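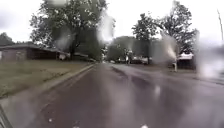

Safta Ilie will begin her new serial novel, Mumora, in the online magazine Shek this month, and the magazine will publish it in nine parts. It is the first long work by Ilie since her story "The Salt Clerk" closed in the same magazine in March of last year. Readers who remember that story will maybe expect again a desert and a lost caravan, but the new one starts in a very ordinary place. It has been raining, and a man walks along a street of wet asphalt where the pale sky is lying in the road. He passes a low brick house with a dark roof, far back behind its lawn, like the one on the left side of the street here, and when he looks at it for the second time, the door of the house is on the wrong wall. From this small mistake the whole story comes out.

The first part was put on the site on 6/16/20, and it can be read without an account. The later parts will be for registered readers only. Registration costs nothing, but the magazine asks for a working e-mail address because the links are sent in this way.

Mumora is the name of the country which the man, called Anselm, reaches at the end of the first part. It is not on any map and the people living in it do not agree on its borders. They measure distance by how long a person can stay silent while walking, so a talkative traveler finds that everything is very far. Anselm is a piano tuner and does not talk much. He is for this reason taken for an important person, and he is asked to judge a quarrel between two towns which both claim to own the same river.

Ilie wrote the book in Romanian and in English at the same time, a method that she does not recommend to others. "I would write a page in one language and the next page in the other, and then I had to fill the holes," she said. "In Romanian Anselm is a little more angry. In English he says sorry too often. I decided to leave it like that." The Romanian version has no publisher at this moment.

Kuo-hua Tsao, the fiction editor of Shek, received the manuscript in the winter. It was then a single long text without chapters, and the cutting of it into parts took more time than the correction of the language. Each part now has close to the same length, with the exception of the fourth, which is only 3,000 words long and contains only one conversation, between Anselm and a woman who sells keys. Tsao wanted first to join it with the fifth part. He changed his mind after reading it aloud.

"When you put a break after the key seller, the reader has to wait with her answer," Tsao said. "If we join the parts, the answer comes on the next line and it is gone."

The magazine has had mixed luck with serials. "The Salt Clerk" was read until the end by many people and received letters for months, but the one which followed it, a detective story on a river boat, was stopped in the middle when its writer took a position abroad and could not deliver. Some readers still ask who put the ring in the flour. Tsao said that this time the complete text is in his hands before the first part is shown, and that he will not again begin a serial without having its last page.

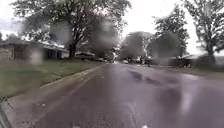 Anselm does try to return home, and this is the part of the book on which Ilie worked longest. In the early version he found the way back already in the third part and left again by his own will. Guangming Qin, who read the manuscript for the magazine and wrote a long report on it, found that this made the first departure too cheap. In the version now published, Anselm sees his own street several times from the other side, always in the same weather, but he cannot step on it. The neighbors go in and out. A dog that he knows looks in his direction and then lies down.

Qin also asked for changes in the names. In the manuscript most of the people of Mumora had names beginning with the same letter, because Ilie liked the sound, and Qin wrote that after the second part he could not tell the judge from the baker. The baker is now called Oswin. The judge has lost her name completely and is called only by her work, and Ilie admits that she likes this better.

The drawings are by Ward Lambrechts, who makes one for every part. They are in black ink, and none of them shows Anselm from the front. Lambrechts said he had made a face for him in the beginning, but when he showed it to the author she was silent for a time and then asked if the man could perhaps be turned around. The drawing for the first part shows his coat and his tool case, with the handle repaired with string. This string is mentioned in the text only in the seventh part, so careful readers have here something to keep in mind.

A printed edition is planned with Vivetti, the small publisher which has its office in Cleltitton and which also printed Ilie's earlier collection of stories. It will come after the last part has appeared online. Vivetti has not given the price or the exact time. According to the publisher, the book will include all the drawings and a short chapter which is not in the serial, placed between the sixth and seventh parts, in which the two towns tell the history of the river each in its own way. The chapter was taken out from the online version because it stops the action, and Tsao thought that readers who wait for the next part would not forgive this. In a book, he said, a person can turn the pages.

The magazine will open a page for comments under each part. Shih-chieh Hsiao, who looks after the readers' pages at Shek, asks that people who guess the ending write the word "guess" at the top of their comment, so that others can pass over it. With "The Salt Clerk" a reader from the first week described the end almost exactly, and several others were unhappy that they had seen it. Hsiao left the comment standing then, and he says he would do the same today, but he would like a warning.

Ilie will answer questions on the page after the fifth part. She will not answer whether Mumora is a dream, a question which she has received already from three of her relatives. Questions about piano tuning are welcome. She took lessons in it for the book, on an old upright that belongs to her aunt, and the instrument is now in worse condition than before, she said.

The second part, "What the River Is Called on the Left Bank," follows next month. In it Anselm meets both mayors and is given a chair which he is not permitted to sit on. The parts will be added one per month, and earlier parts will remain on the site until the printed book is in the shops.

Shek accepts new fiction from other writers during the same period, but only short stories. Proposals for serials are closed until Mumora is finished.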